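Jultwood Community Help
Home > Computers & Electronics > Repair and Upgrades

Is it really worth opening up an old desktop tower to clean it, or is this just something repair shops say?

Posted by brirovstead_renter
Tags: desktop, dust, noise, cleaning, overheating

I have a desktop tower that was put together for me by a small shop in Brirovstead. It sits on a table in the spare room, side panel on, and until this summer I never gave it a thought. Since July it has been loud. Not all the time. It's fine for email and then it winds up like a hair dryer when I have more than a couple of things open, and stays that way for a good while after I close them.

I called the shop. They want 75 dollars for what they call a "deep internal service," and when I asked what that was, the person on the phone said they open it, blow it out and "refresh the thermals." I asked how long it takes and was told 27 minutes on average, which is a weirdly exact number. Then I was told that if I put it off I could be looking at 900 dollars for a replacement machine. That is the point where I started to smell a sales pitch.

So my real questions are these. Does dust inside a case do anything, or does it just look bad? I've read people swearing that their computer was "like new" after a cleaning, and I don't believe most of them. Nobody ever posts a before and after with numbers. And if it does matter, is there any reason a person who owns a screwdriver can't do it?

I'm also being told by a relative that I should leave the side panel off for good because it "breathes better." Is that true?

For what it's worth, the machine is not slow when it's quiet. It has not crashed. I have not put anything new in it. I do have a cat, before anybody asks.

Edit: several people have asked for the fan speeds. I don't have them. I don't know how to get them and I'm not installing a free program from a site covered in download buttons to find out.

3 replies, sorted by votes

slow_solder
Top contributor in Repair and Upgrades

I'll go through it in pieces, because you've got four or five things tangled together and some of what you've been told is fair and some of it is junk.

Dust does matter, but less than the shop is making out. What matters is where it is. A gray film over the circuit board is ugly and does close to nothing. Dust packed between the metal fins under the processor fan is a different story, because air can't get through and the fan has to spin faster to get the same result. That fits what you describe: quiet at rest, loud under load, slow to settle. It also fits a worn fan bearing, or a browser with a runaway tab, or a hot room in July. I would not pay anybody until I had looked.

The 900 dollar threat is nonsense in the way it was put to you. A modern processor slows itself down when it gets too warm, and if that isn't enough the computer shuts off. You'd notice long before anything was ruined. I'm not saying heat never shortens the life of parts. I'm saying a phone quote that jumps from a cleaning to a whole new machine deserves a raised eyebrow.

"Refresh the thermals" probably means replacing the paste between the processor and its cooler. Ask. If they mean it, the price isn't crazy. If they mean a can of air and a smile, it is. I'm suspicious of paste as a cure for everything, too. Sometimes it helps an old machine a lot, and sometimes you take a perfectly good cooler off and put it back slightly crooked.

Can you do it yourself? The dust part, yes.

Shut down properly, switch off at the back if there's a switch, pull the power cord, then every other cable. Take a phone picture of the back first. Hold the power button in for a few seconds with the cord out.

Carry the tower to a table near a window. Not the carpet. Cat hair and static will both find you there.

Take off the side panel. On most cases it's two screws at the back edge and then the panel slides toward the rear. If it won't slide, stop and look for another screw. People bend panels by being stubborn.

Before you touch anything, look. Put your face where the panel was and look at the processor fan, the case fans, and the inside of the front.

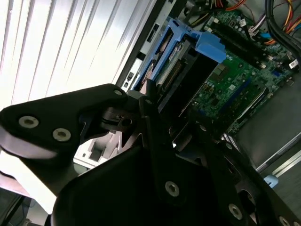

Light is the part that most how-to pages skip. They show a spotless case under studio lamps and your own will be a cave. Daylight from the side does more than an overhead bulb, and an open tower set beside a window with the blinds down, like the one in the picture, gets plenty on that side. Bright slats right behind the case can also fool your eyes, though, so that the black front of the chassis looks even darker than it is and you miss what's caught along it. Turn the tower so the window is behind your shoulder, or use a flashlight held low. Dust shows up best when the light skims across it.

Then short puffs of canned air, can upright, from inside toward outside. Put a fingertip on each fan hub so it can't spin while you blow. Some people say spinning a fan with air will fry the board. I've never seen it happen and I'm not convinced, but it can't be good for the bearing and holding it still costs you nothing.

A soft paintbrush works for the stuff that won't blow off. Don't use the household vacuum inside the case. I know, somebody's uncle always has. The hose end can knock small parts and build up a charge, and it's clumsy anyway.

Don't open the power supply. That's the metal box the power cord plugs into. Blow through its vents from the outside and leave it at that.

Don't take the processor cooler off on your first go. If the fins are clean and the machine is still loud afterward, then we can talk about paste.

As for leaving the panel off: your relative is half right at best. On a badly designed case it can drop temperatures a bit. On a decent one the fans are set up to pull air in at the front and push it out the back, and taking the panel off spoils that. It also lets in your cat. Try it for an evening if you're curious, with the cat out of the room. If the noise drops a lot with the panel off, that tells you something useful, namely that the air intake is blocked, and you should go clean the front.

Which brings me to the front. Many towers have a plastic front cover that pulls off with clips, and behind it there may be a filter. I would bet on that before I bet on anything inside. Check whether yours has one, and look up the case model before you yank, because some have wires attached to the cover.

drosto_dan't_click
New member

Just buy the Drosto cleaning kit, it's got everything in it. I did mine on Monday and it was like new, way faster, you could feel it straight away. Took the side off, sprayed it all over, wiped the board down with the wipes, done. The shops are robbing people. Leave the side off after, mine's been off since and runs ice cold.

Comment from slow_solder: Please don't wipe the board down with wipes. What did you measure to get "way faster"?

Comment from drosto_dan't_click: didn't need to measure it you can tell

Comment from brirovstead_renter: This is exactly the kind of answer I was complaining about in my post.

pacheco_street_pc

I used to work the counter in a repair place on Pacheco, so let me give you the other side, with the warning that I have no love left for the business.

We did a lot of these cleanings. Most machines that came in as "loud" were a blocked front or a clogged cooler, and most left quieter. I'd stand by that. "Faster" was rarer. If a computer had been getting hot enough to slow itself down, then sure, it picked up again. Otherwise the customer was hearing less noise and calling it speed. We didn't correct them.

The price covers somebody's time and the fact that if they break it, it's their problem. That second part is worth something if you're nervous. Get it in writing, though. A shop that won't put "we replace what we damage" on the ticket is charging you for comfort you aren't getting.

I disagree with the reply above on one thing. I wouldn't wait on measuring. You don't need a shady program for it. Restart the computer and get into the setup screen (usually Delete or F2 right as it comes on, it depends on the maker) and there's often a page with the processor temperature and fan speed right there. In the one I have at home, the processor fan sits at 700 at rest. Yours will be its own number and you shouldn't compare it with mine. What you want is yours before and yours after, read at the same time of day after the machine has been on for the same length of time. It won't show you what happens under load, so it's a crude test. It still beats "you can tell."

Also, take a slow look at the screws before you start. Cases use a couple of different types and they look alike until you've forced the wrong one into the wrong hole. An egg carton is good for keeping them apart. I went through a lot of egg cartons.

Last thing, the cat. Move the tower off the floor if it ever goes back down there, and brush off the front every few weeks with a dry brush. You'll get more from that than from a yearly service.

Comment from brirovstead_renter: Okay. I did the front cover this morning. There was a filter. I did not know there was a filter, and the shop never mentioned one when they sold it to me. It looked like felt. I washed it and it's drying on the rack, so I can't tell you whether the noise is any better and I'm not going to guess.

Comment from slow_solder: Let it dry all the way. Overnight if you can stand it.

Comment from brirovstead_renter: I can stand it. I found the temperature page and wrote the number down before I took anything apart, same as was suggested. I'll do the inside with canned air next and post both numbers even if there's no difference. Still not paying the 75.

Comment from pacheco_street_pc: Post them either way, please. I'd like to see it too.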